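Moving a small office network into an open rack: order of work, labels, cable lengths
Community Help > Office and Home Networks > Wiring
Posted August 2023
3 answers

Yae Kobori
New member

I work for a small translation office and I have been given the job of moving our network gear into a rack. Right now everything sits on two shelves in a supply closet. The switch is on top of a filing box, the server is on its side, and the cables go behind the shelves where I can't reach them without taking everything down. The office is called Sakai, and we have the upper floor of a building with wall jacks in every room. The jacks were put in before we moved in. Some of them have numbers and some don't.

What I have so far: an open-frame rack (no doors, no sides), a switch, one server, a patch panel still in its box, and a bag of patch cables in different lengths left by the last tenant. My manager has approved $231 for parts, and I've spent $58 of it on the patch panel and a pack of cage nuts.
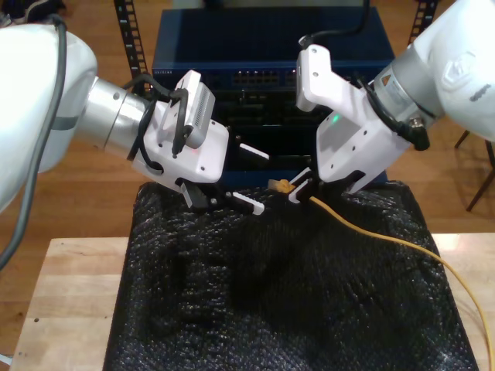 My problem is that I have read several guides and they don't agree. One says to put the switch at the very top. Another says the patch panel always goes at the top and the switch right under it. A third says to leave an empty space between every device for air. I can't tell which of these are real rules and which are just how that person likes it.

I also don't know what to do about labels. I have a label maker but I'm not sure what should be written on each end. If I write the room name, and then somebody changes rooms, the label is wrong.

The last thing is downtime. We have people sending files to clients most of the day and I would like the network to be off for as short a time as possible. Is it realistic to do this in one evening? I'm comfortable with tools and I've made up a few cables before, but I have never punched down a panel.

Thanks in advance. I can check on part numbers if anyone needs them.

Katsuhiko Amano
Member

Put the heavy stuff at the bottom and the light stuff at the top. Don't use the old cables, buy new ones. One evening is fine if you have a helper.

Also get the rack bolted down before you put anything in it.

Isamu Higuchi
Longtime member

I'll take these in the order you asked.

Position in the rack. There is no rule that the switch must be at the top. What matters is that the patch panel and the switch are next to each other, so the cables between them can be short. Which one is higher depends on where your building cables come in. If they drop from the ceiling, put the panel at the top and the switch under it. If they come up from the floor, you can do it the other way around. The server should be lower down, partly for weight and partly so you can slide it in without reaching over your head.

On the empty spaces: check the manual for each device. Many switches and rack servers pull air from the front or the side and push it out the back, and they can be mounted one right above the other. What they can't handle is something blocking the intake or the exhaust. In an open frame you are mostly okay as long as you don't let a bundle of cable hang across the vents. I would worry more about the closet. If the door stays shut all day and there is no vent, the whole room gets warm and a gap between devices won't help.

Here is the kind of stack I mean, with the switch over the server and both of them within easy reach from the front.

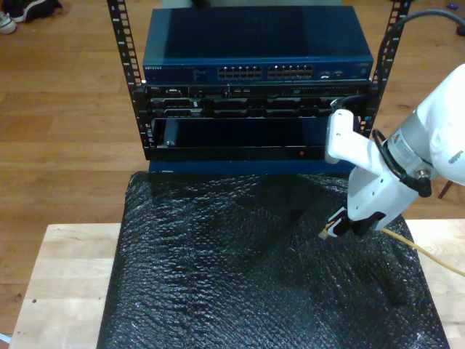 Open-frame rack with a blue NETGEAR switch on top and a dark gray rack server directly beneath it.

Mounting. Put the cage nuts in before you lift anything. The holes on square-hole rails come in groups of three, and one group is one rack unit. The spacing inside a group is a little wider than the spacing between groups, so if you start on the wrong hole, your screws won't line up and the device above won't fit. Mark the edge of each unit on the rail with a pencil or a bit of tape. Do both rails and check that the marks are level with each other.

For a server, use the rail kit that came with it or buy the one made for that model. Don't hang a full-depth server from its front ears alone. The ears are there to keep it from sliding out. They aren't meant to carry the weight. If your rack has only two posts, look for a two-post kit or a shelf rated for the load.

Cable lengths. Measure after the gear is mounted. From a panel to a switch right next to it you will want short ones, a foot or less. Long ones turn into a loop that you have to tie up somewhere. I would sort through the bag you were given and test each cable before deciding. Throw out any with a broken clip. A cable with a broken clip will work fine until somebody bumps it, and then you lose an hour looking for the fault.

Use hook-and-loop straps. Zip ties get pulled too tight, and you have to cut them each time you add a cable.

Labels. You are right not to use room names. Label by location in the wiring, because that doesn't change. The jack on the wall gets a number, the port on the panel gets the same number, and that's all that goes on the permanent labels. Then keep a sheet with three columns: jack number, room, and what is plugged in there now. When people change rooms you edit the sheet. Print a copy and leave it with the rack. On the patch cables, put the same short code on both ends. It doesn't have to mean anything. A1 and A1 is enough to find the other end.

For the jacks with no numbers, get a tone generator and probe. You can find a basic set for $30. Unplug the cable from the switch at one end first, clip the toner on at the jack, and run the probe along the bundle until you hear it. Allow more time for this than you think it needs. You can do all of it ahead of time, a few rooms a day, without taking the whole office offline.

Time. One evening is realistic if you split the work. Do this before the evening:

Fasten the rack and check that it is level.
Trace and number every jack.
Save the switch configuration to a file, and write down which ports have anything special on them.
Back up the server and confirm you can open the backup.
Practice punching down on a spare piece of cable and a spare jack.

Then on the evening itself, shut down the server properly, move the gear, punch down the panel, patch it, and bring things up in this order: modem, router, switch, server. Wait for each one to settle before starting the next. Test one computer in each room before you go home.

The punch-down is the slow part for a first-timer. Pick the color scheme that matches your wall jacks (open one and look, it will be marked A or B) and use the same one on the whole panel. Keep the pairs twisted right up to the slot. If your building cables are too short to reach the panel, stop and ask again here. Stretching them tight across the closet will cause trouble later.

Aoi Kinoshita
Member

I agree with most of what Isamu wrote. A few things from doing this at a dental office.

Power was the part I forgot. I had everything mounted and then found that the power strip was on the wrong side and two cords didn't reach. Decide where the strip goes before you mount the server. Keep power cords down one side and network cables down the other if you can. It makes it easier to follow a cord by hand.

If you have a battery backup, it goes at the very bottom. Mine was the heaviest thing in the rack. Take the battery out before lifting it and put it back once the case is in place.

I would not do the whole thing in one evening if the people there need the network first thing in the morning. I did the panel one evening and left the switch on its old shelf with longer cables running over to the panel. It looked bad for a day. The next evening I moved the switch and the server. If something had gone wrong with the panel, I would have known which half of the job to look at.

On the punch-down tool, there is a blade side that trims the wire and a side that doesn't. The trimming side has to face the outside of the panel. I had it backward on my first row and cut the wrong end. The cable has some slack for exactly this kind of mistake, so leave yourself a service loop.

Take pictures of the old setup before you unplug anything, front and back.

Yae Kobori
New member

Thank you all. This helps a lot, especially the part about numbering the jacks and keeping the rooms on a sheet. The building cables come in from the ceiling, so I'll put the panel at the top with the switch under it.

I'm going to follow Aoi's plan and split it over two evenings. I ordered the toner and I'll start tracing tomorrow with the meeting room — that's where most of the jacks without numbers are. I opened one of the wall plates and it is marked B.

I still need to find out if we have the rail kit for the server. It may be in storage with the old boxes. If it isn't, I'll come back with the model number.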